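Arben Softić
A thread on getting wool jumpers through the winter without ruining them. I did alterations and knitwear repair in Drimdale for 14 years and most of what came over the counter was washing damage, so this is mainly about washing.

1/ Felting is the big one. Wool fibres have scales. Warm water opens them up, rubbing locks them together, and the jumper comes out two sizes down and thick as a mat. It can't be undone. You can sometimes stretch a slightly shrunk one back a bit, and I'll get to that.

2/ Temperature matters less than people think, and movement matters more. A jumper left still in lukewarm water is fine. The same jumper scrubbed at the cuffs in cool water can felt at the cuffs. What you really want to avoid is going from warm wash to cold rinse. Keep both the same.

3/ You don't need to wash wool often. I wash mine after five or so wears if there's a shirt under it. In between, hang it over a chair back overnight near an open window. Smoke and cooking smells mostly go by morning. Sweat doesn't.

4/ Detergent. Use one made for wool, or a mild liquid with no enzymes. Biological powders contain protease, which breaks down protein, and wool is protein. One wash won't leave a hole. A winter of them will leave the elbows thin.

5/ No fabric softener. It coats the fibre and makes pilling worse on soft yarns. If the jumper feels stiff after drying, it's usually detergent that hasn't rinsed out. Rinse again.

6/ Machine or hand? If your machine has a proper wool cycle, use it. It rocks the drum slowly and many people are rougher than that by hand. Turn the jumper inside out, put it in a mesh bag, half load at most. Spin at 500 if the machine lets you choose. My old Lekholm only went down to 600 and I still used it for everything except lace knits.

7/ By hand: fill the basin first, mix in the detergent, then put the jumper in. Press it under. Leave it for 14 minutes or thereabouts, I just make a cup of tea. Press a few times, drain, rinse twice.

8/ Never lift a wet jumper by the shoulders. The weight of the water pulls the whole thing long. Get both hands underneath and scoop it up in a lump.

9/ To get the water out, lay it on a dry bath towel, roll the two up together like a Swiss roll, and kneel on it. Do it again with a second towel if it's a heavy knit. Don't wring.

10/ Dry flat. Pull it gently to shape while it's damp: straighten the button band, square the shoulders, push the ribbing together so it doesn't dry flared. Turn it over halfway through. Keep it off the radiator.

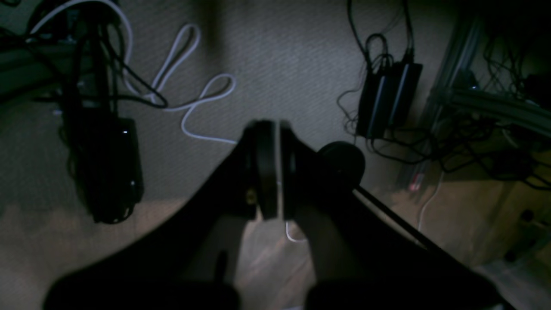 11/ Pilling. Bobbles are short fibres working loose and tangling, and you'll see most of them under the arms and where a bag strap rubs. A new jumper pills heavily for its first season and then slows down. Cheap yarn with short fibres carries on until there isn't much jumper left.

12/ I use a Flotunell comb on fine knits and a battery shaver on thick ones. Lay the jumper on a table, hold it taut but not stretched, and work in one direction. With a shaver, feel for any pulled loops first. A shaver will cut a loop and then you have a hole.

13/ Slightly shrunk jumper. Soak it in lukewarm water with a good squirt of hair conditioner for half an hour. Towel it out, then ease it wider a little at a time, all over, and pin it out on a board or an old blanket. You might get 2 cm back across the chest. If it has gone thick and you can't see the stitches, it has felted and this won't work.

14/ Stains. Blot, don't rub. Cold water for blood or egg. For grease, a drop of washing-up liquid pressed in with a fingertip, left a few minutes, then wash the whole jumper so you don't get a ring.

15/ Storage. Moths go for dirty wool before clean wool, so wash everything before you put it away in June. Sealed bags or a box with a tight lid. Fold, don't hang. Cedar balls smell nice but I wouldn't rely on them.

16/ If you already have moths, bag the jumper, squeeze out the air and freeze it for two weeks. Shake it out outdoors, then wash it. Hoover the back of the wardrobe and the edges of the carpet as well or they'll be back.

17/ Lingyun Xiao asked about superwash wool. It's treated so the scales don't catch, so it can go through a normal gentle cycle. It does stretch when wet, more than untreated wool, so point 8 still applies.

18/ Kiều Đinh asked about cashmere. Same as above but less of everything. Shorter soak, less detergent, comb only.

19/ Correction to point 6, as Meifang Shen points out: some machines label the slow spin "delicates" and leave the wool cycle at 800. Check the booklet before you trust the dial.

20/ Mending holes is a separate thread. I'll do elbows first.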